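Talks > Town trade > Speaker notes

Programme Speakers Venue Past talks Contact

Parking and the high street: what we learned in Flarstead
Speaker notes, Duván Apaza
May 12, 2026

Slide 1. Title

Say hello, thank the Skuvstead traders for the invitation. I run the hardware shop on Harahap Street in Flarstead and I chaired the parking group there. I'm not a planner. Questions at the end, please, or we will run over.

Slide 2. Where we started

The council wanted to end free parking in the square and charge from the first minute. Traders were split. Cafes wanted people to stay longer. The chemist and the baker wanted spaces to turn over. Both had a point, and we spent two meetings arguing before anyone asked the customers.

Slide 3. The survey

We printed 500 paper forms and left them on shop counters. We also put the questions online. In total we had 539 replies on paper and online together. Read out the three questions:
How did you get here today?
How long do you plan to stay?
What would make you come more often?

Pause here. Ask for a show of hands: who in the room has ever surveyed their own customers?

Slide 4. What people told us

Fewer came by car than the traders had guessed. Those who did drive minded the machine more than the price. It took coins only, and it stood at the far end of the square. Several people said they had gone home without shopping because they had no change.

The other common answer was somewhere to sit. Older customers in particular wanted a bench or a table near the shops.

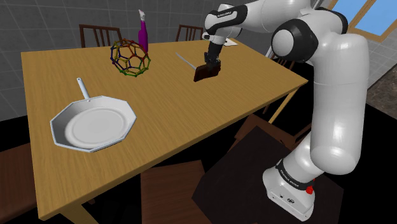

Dining table with five wooden chairs.

Slide 5. What we asked for

Keep this short. We asked the council for 20 minutes free in every bay, then a flat charge for 2 hours. We asked for card payment and a second machine by the bank. We did not ask for free parking all day, although some members wanted us to. The highways officer had already told us it would be turned down, and I think we got a better hearing by leaving it out.

Slide 6. What we got

The free period was agreed. The flat charge was agreed for weekdays only. Card payment came in when the Medus contract was renewed, so we had to wait for that. The second machine is still being discussed — if anyone from the council is in the room, be polite.

Slide 7. What went wrong

The signs went up late and did not match the machine. For a while drivers were being told two different things, and shop staff took the complaints. If you do this in Skuvstead, ask to see the wording of the signs before they are made. Get it in writing.

We also forgot the market stallholders. They unload early and need the bays by the church, and nobody had spoken to them. We put that right later, but it cost us some goodwill.

Slide 8. For Skuvstead

Your car park is behind the shops, so the turnover problem is smaller than ours. The footpath from it is narrow and badly lit. I would start there, and leave the charges until you have your own survey results.

Blank forms are on the table by the door. Take one and change the questions to suit.

Questions. If asked about takings: we did not collect figures from shops, so I can't give any. If asked about residents' permits, that was handled separately and I was not part of it.

Contact the organisers | Copyright Skuvstead Traders | Back to top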